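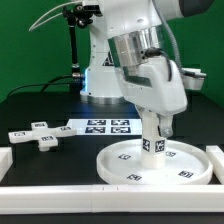

Photo: Fomullow

Jurnar moves post-and-tray line to a single black worktop

Jul 7, 2025

Jurnar has finished refitting the room in Felley where it prepares its display stands, the company said in a notice to customers. The work began in April and covers the tables, the backdrop and the storage for trays and posts.

The stands are simple items. Each one pairs a large round white tray with an off-white upright post. Shops use them for rings of ribbon, bracelets and other goods that can be dropped over the post, and the tray catches whatever is set down beside it. The current range is sold under the name Lò and comes in a single color pairing.

Under the old layout, trays and posts were kept on separate shelves and checked on a pale tabletop. Jurnar said white parts were hard to inspect against it, and small chips on the rim of a tray were often missed until packing. The new tabletop is black. A plain green backdrop stands behind it, replacing a wall that carried shelving and labels.

The check itself has been shortened to 2 steps. The post is tested for upright fit in the tray, and the rim is then inspected along its full length. A post that leans goes back to storage for refitting. A tray with a damaged rim is set apart and sold at a reduced price — the company does not repair them.

Storage has changed as well. Trays are now stacked flat, 6 to a pile, with paper between them. Posts lie in shallow drawers sorted by length. The previous practice of standing posts on end in bins has been dropped; according to the notice, it marked the lower ends and made a clean fit harder to get.

The room holds stock for 700 stands when full. Jurnar said 70 of these will be kept back as replacements for stands already in shops, and the rest will go out against open orders.

Prices for the Lò range are unchanged. Orders placed before the refit will ship in the old cartons until those run out — later orders will use a flatter carton, with the post packed alongside the tray and fitted by the customer. A printed fitting sheet is included in both versions.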